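Heritton Adult Learning, Machines and Everyday Work
Handout for session four: Can a machine do the chores yet?
Notes by Nazmiye Saraç, 9/24/25

Welcome back, all of you, and thank you for bearing with me over the muddle about the rooms last time. We left off with the washing machine, which I argued (at some length, I know!) is the most successful household robot there has ever been, although hardly anyone calls it one. It does its job inside a closed drum where everything has been arranged to suit it. This week we come out of the drum and into the kitchen, where very little has been arranged to suit anybody, and we take one small chore: getting diced food off a chopping board and into a dish.

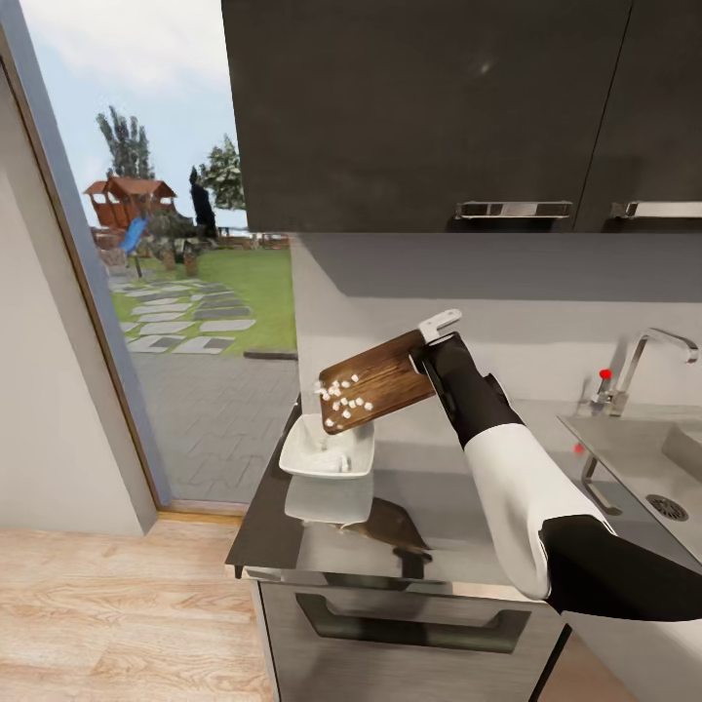
Both are from a simulated kitchen, with the same chore in hand.

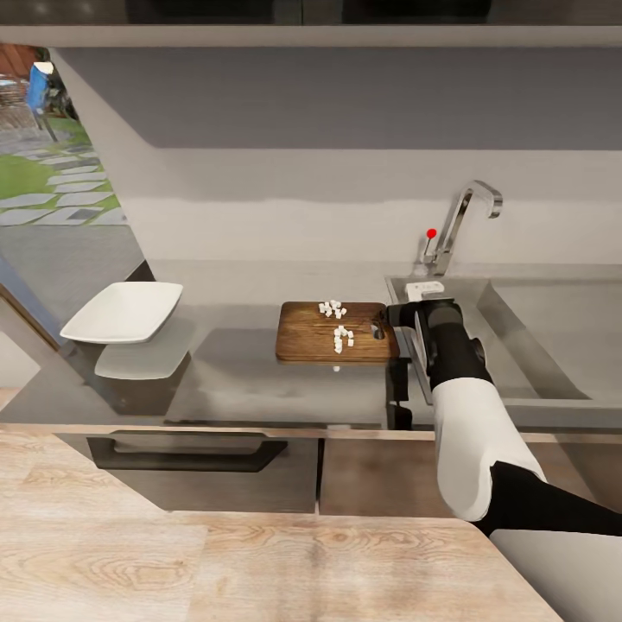
Lesia Stelmakh wrote to me after reading the draft of these notes, and her letter is worth giving nearly whole. "I cooked for a school for years, and I would like to put in a word for how hard this is. With a board of onion you tip and you scrape, and your wrist is listening all the time. If it sticks you give it a little shake. If it all goes at once you level off. I never thought about any of that until I tried to teach my grandson, and he put half of it on the floor. So before we laugh at the machine, I would like to see the class have a go with one hand and no knife." I think this is a splendid idea, and we shall do it in October, so please bring a board if you have one you can carry on the bus.

Now, some things to hold on to while you read.

First, the grip. A board is flat, fairly heavy and wider than most hands, and if you take it by one end the far end wants to drop. You and I tighten our fingers before we have noticed it going. A machine has to be given some way of noticing, whether through force in its joints or through what its cameras see, and then it has to respond soon enough for that to be of any use.

Second, the tipping. Too gentle an angle and the pieces stay where they are, too steep and they come down in a rush. The right angle depends on what you are tipping and how damp it is, and it changes as the board empties. In simulation somebody has to choose how slippery the food will be. A real onion makes its own arrangements, and people in the field speak of the "gap" between the two, a word we shall meet again with the Stasov reading.

Third, and this is the one I care about most, what counts as finished? Suppose nearly all the pieces are in the dish and one has landed on the worktop. Most of us would pick it up and pop it in, or eat it, or sweep it into the sink. We would not say the job had failed. A test, though, must draw its line somewhere, and where the line is drawn makes a great difference to the score that is printed afterwards.

To show you what I mean, take a class exercise with figures I have made up for the purpose. A machine is given 1280 tries at emptying a board, and on 612 of them every last piece ends up in the dish. That is a little under half. Would you have it in your kitchen? And would your answer change if most of the other tries had left only a single piece behind? Please jot down a few lines on this, 10 minutes at most, before you look at your neighbour's.

Reading for next week: the Tokgöz chapter on shop-floor work, pages 35 onwards, and the short piece on the packing hall at Gisthorpe. Notice as you go how much of the floor was rearranged before the machines came in, and who did the rearranging. Spare copies are in the tray by the door.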